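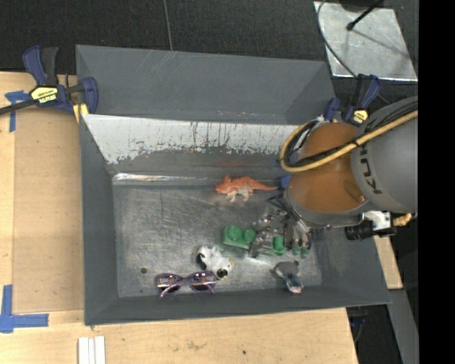
Flikum slope-sided bin, grey

Sheet-metal sorting bin for benches and tabletops
Made by Kirgate. Sold new or used.

The Flikum is an open bin with four sloping walls and a flat metal floor. It stands on a table or workbench and holds the sort of small things that otherwise end up spread across it: toys, sunglasses, offcuts, odd parts waiting for a home. The walls lean outwards, so anything dropped against them tends to slide down to the floor, and you can reach in from any side without scraping your wrist on an upright edge.

We have sold it for a few years to playgroups, lost property desks, repair cafes and people with a garage. It is heavier than a plastic crate and it costs more. Customers who buy it mostly do so because they have already cracked a few crates.

Size and weight

Width at the rim: 600 mm
Depth at the rim: 400 mm
Weight, empty: 5 kg
Walls: four, sloping, painted grey
Floor: flat metal, one small hole
Lid: none, and none available

The floor is smaller than the rim because of the slope. Please bear this in mind if you are measuring up for something long. A rigid object that fits across the top may not lie flat at the bottom, and we do get returns for this. If in doubt, send us the measurements of what you want to keep in it and we will check before you order.

Where it works well

Sorting is the main use. Tip a mixed box of toys in, spread them over the floor and pick out what you want. With only a few things in at once, each one can be seen from above and picked up without moving the rest. It also works for sorting by hand into smaller tubs, with the bin in the middle of the table and the tubs to one side.

It is less good as a long-term store. Filled to the rim it becomes a heap like any other, and it is awkward to carry when full. For storage, look at the Varkus stacking tubs, which have lids and straight sides.

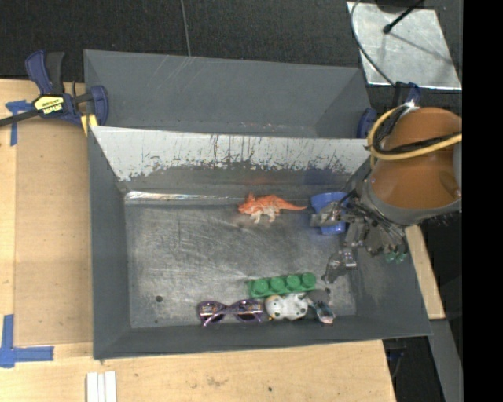
Grey bin in use on a wooden tabletop, with the toy dinosaur near the far wall and the sunglasses, spotted toy animal and green brick along the near one.

Wear and marks

The bin photographed on this page is a well-used one. There are scratches and scuffs on the floor, and the pale wall at the back has drip marks and rust-brown stains running down it. 

Paint will mark. Hard plastic toys leave light scuffs, and anything metal will scratch it. None of this affects how the bin stands or how it is used. If you want something that will still look new after a year of daily use, painted sheet metal is the wrong choice and we would sooner say so here than deal with it as a complaint.

New bins come in one grey. The shade varies a little between batches, so two bins bought months apart may not match. Order them together if it matters to you.

Looking after it

Wipe it out with a damp cloth and a little washing-up liquid, then dry it straight away, including along the seams where the walls meet the floor. Water left sitting in a seam will cause rust in time. Do not hose it down and do not put it in a dishwasher.

Small rust spots can be rubbed back with fine wire wool and touched up with any metal paint. The Qaisi touch-up pot is a fair match for the current grey, though it dries slightly glossier than the walls. Two thin coats are better than one thick one. Leave it overnight before putting anything back in.

Do not use bleach or oven cleaner. Both have been tried.

On a table

Stand the bin on a flat surface that takes its whole base. Wooden tabletops are fine, but grit caught underneath will scratch the wood when the bin is pushed about – lift it to move it. A sheet of felt or thin cork under the base solves this and makes it quieter as well. Toys dropped on bare metal are loud, and in a small room you will notice.

Check the rim when you unpack it. Edges are smoothed before painting, but it is still sheet metal and we ask people to run a gloved hand round it once. If you find a sharp spot, send us a photograph and we will exchange the bin.

The bin is meant for use by adults, or by children with an adult beside them. It is not a toy box, and it should not be left at the edge of a table where it could be pulled off.

New or used

New bins are made to order. Used bins come back to us from hire, and Tharun Gowda goes over each one at the workshop before it is listed. He straightens bent rims and cleans out the seams. He does not repaint unless the metal is exposed over a large area, so expect scratches, worn patches and some staining. Used bins are sold at a lower price and cannot be returned for cosmetic marks.

State "new" or "used" on your order. If you leave it blank we will send new.

Delivery

Bins go out by courier in a cardboard sleeve with corner pads. One bin goes in each parcel, and an order for several may arrive on more than one day. Used bins are normally sent within the week. New ones take longer, and orders placed in December will be made after the New Year closure.

Collection from the workshop is free. Please ring first so that somebody can have it ready by the door.

Guarantee

New bins: 3 years on the seams and the base. Paint is not covered.
Used bins: no guarantee, but we will look at a failed seam at cost.

Questions we get

Do the bins nest?
Yes, because of the slope. They can bind if pushed hard together, so put a sheet of card between them.

Can I order one without the hole in the floor?
Not at present. A piece of tape over it will stop beads and small screws from dropping through.

Are the toys included?
No. The bin is sold empty.

Can it be used for food?
No. The paint is not suitable.

Can it be fixed down?
There are no brackets on it. Non-slip matting is enough for most benches.

Ordering and samples

For quantities, or to borrow a used bin for a week before deciding, ask for Carla Obeidat. She keeps a painted sample plate as well, and can post it if you want to check the grey against your own furniture.

Page last checked 2022-11-14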